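FOR IMMEDIATE RELEASE

A Radio Play, a Brass Trio and One Very Stubborn Lighthouse: Torndale Players Take "The Keeper's Supper" to the Airwaves

PRARVILLE, 2 July 2020 – The Torndale Players are happy as can be to share that their new musical comedy, "The Keeper's Supper," will go ahead this summer after all, as a live audio play that anyone with a phone, a computer or a kitchen radio can enjoy from home.

The show was first planned for the stage of the old Wada Theater, with its creaky balcony and its lovely red curtain. When it became clear that the theater would stay dark through the season, the company took a deep breath, put the costumes back in their boxes and started over with microphones. The story has stayed the same. A lighthouse keeper named Orrin has invited the whole town to supper, the fog has rolled in, and his guests arrive one at a time, each of them soaked, cross and quite sure that they were meant to be the only one invited.

There are songs (eleven at last count, though the duet about the soup may yet become two), there is a storm, and there is a quarrel over the seating plan that takes up most of the second act and that we think you will enjoy very much indeed. 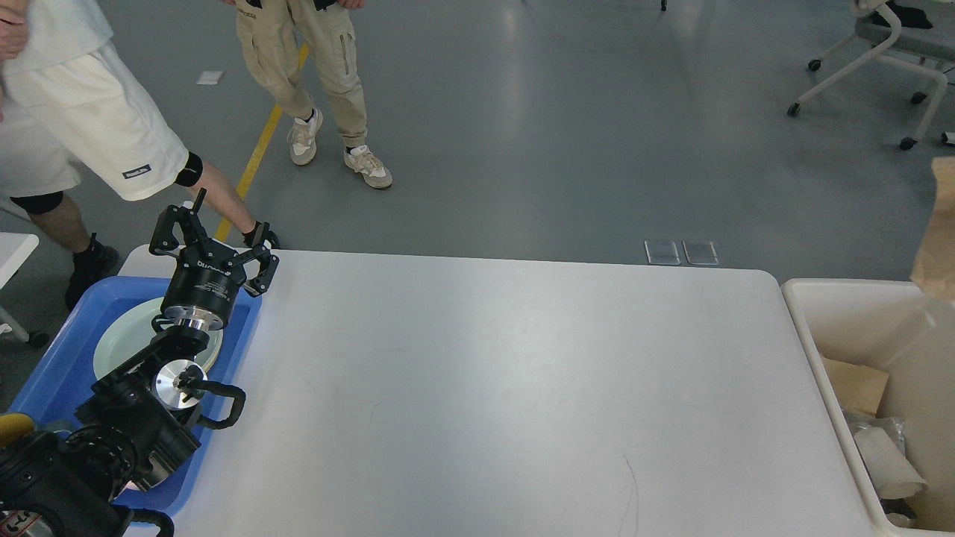 The People Behind the Voices

"The Keeper's Supper" was written and directed by Baiba Kazlauskienė, whose earlier plays for the company include "Marigold Street" and the holiday favorite "A Goose for the Mayor," which returns to Prarville every December. The music was composed for a brass trio and upright piano, and it leans happily on sea songs, dance hall waltzes and one hymn that has been sped up a good deal.

A cast of nine will play all the guests, along with the gulls, the wind and a ferry captain who is heard but never believed. Each performer will be working from home, with the band playing together, well spaced out, from the Trelavero rehearsal hall. Every performance will be live from first note to last, so if Orrin forgets his lines you will hear him do it.

All of the sound effects are made by hand while the play goes on. Our sound crew has been up to its elbows in gravel, wet towels and old roller skates since spring, and the thunder in particular has become something of a point of pride.

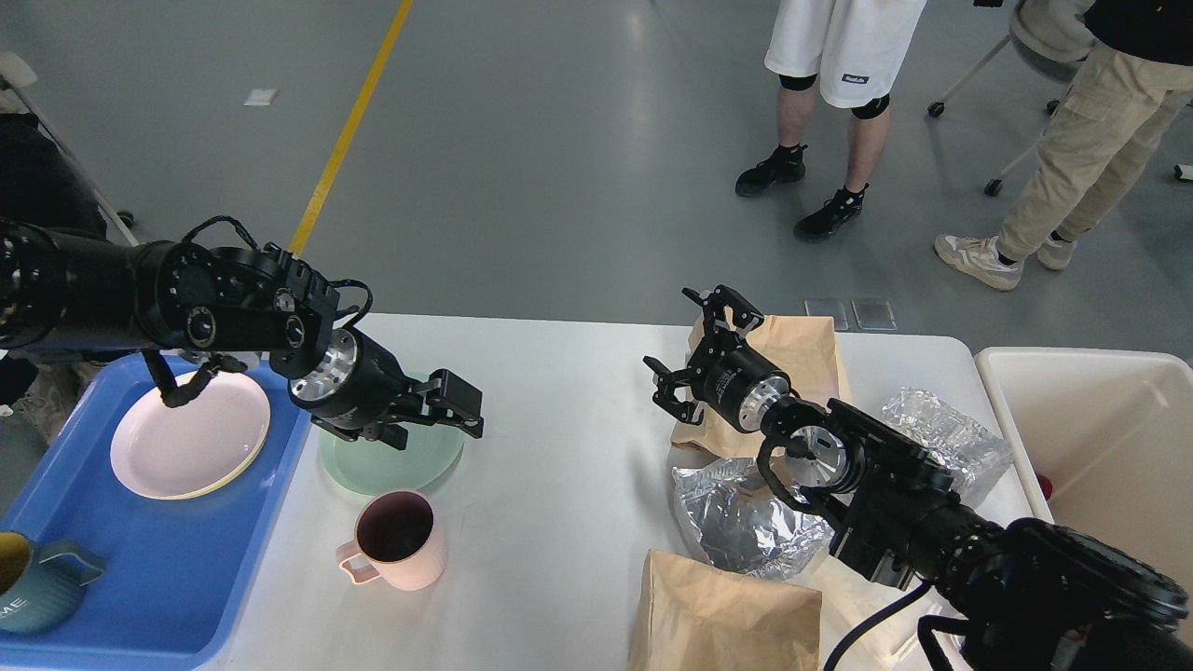 Baiba Kazlauskienė
Writer and Director, Torndale Players

"I grew up listening to plays on the radio with my grandmother, who would shush the dog, and my brother, and sometimes the neighbors," says Kazlauskienė. "So when we lost the stage I was sad for a few days, of course I was, and then I started to hear the play in that way instead, coming through a wall or across a garden. I cut a very long scene with a ladder. I wrote a better one with a door. The actors have been so brave and so funny about it all, and I would like people to make themselves a proper supper, turn down the lights and come sit with us for the evening."

The performance lasts 80 minutes, plus a short intermission during which the trio will take requests from listeners.

Tickets and How to Listen

We have set aside 600 places for each performance, and tickets are offered on a pay-what-you-can basis, with a suggested price of 2 dollars for students. One ticket covers everyone in your home. Ticket holders will receive a link and a phone number on the day of the show – the phone number is for anyone who would like to listen in without a computer, and it works perfectly well on a landline.
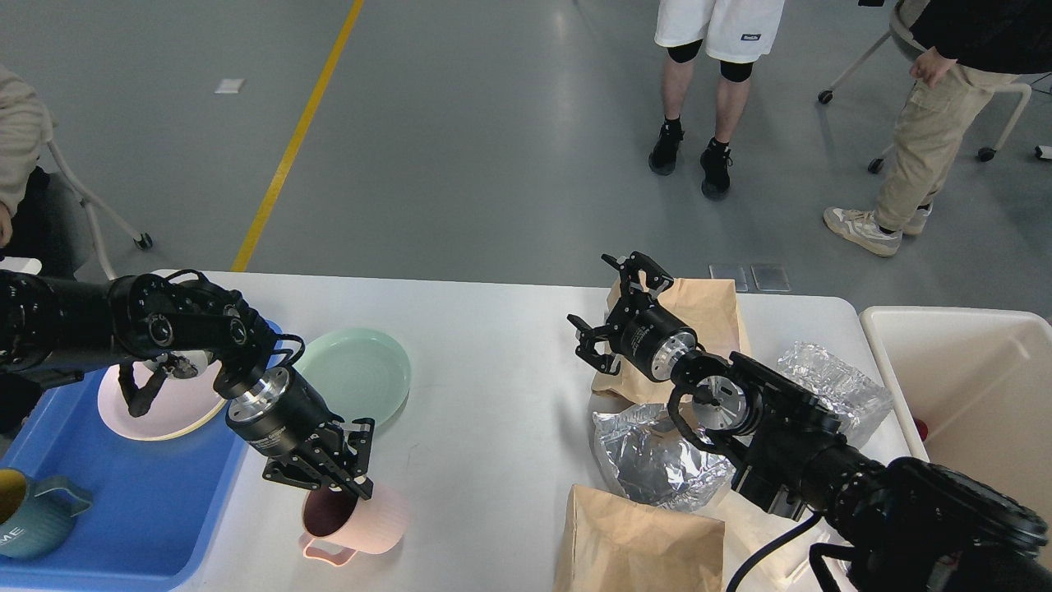 A large-print song sheet will be mailed on request to anyone who wants to sing along with the finale, and we do hope that you will. Friends who already hold tickets for the canceled stage run may swap them for the audio play, keep them as credit for next season, or ask for a refund, and the box office will be glad to help with any of these.

Interviews with the director and members of the cast can be arranged by phone, and a recording of the opening number is ready for radio stations that would like to play it. Please write to the Torndale Players press desk, care of the Wada Theater box office, Prarville.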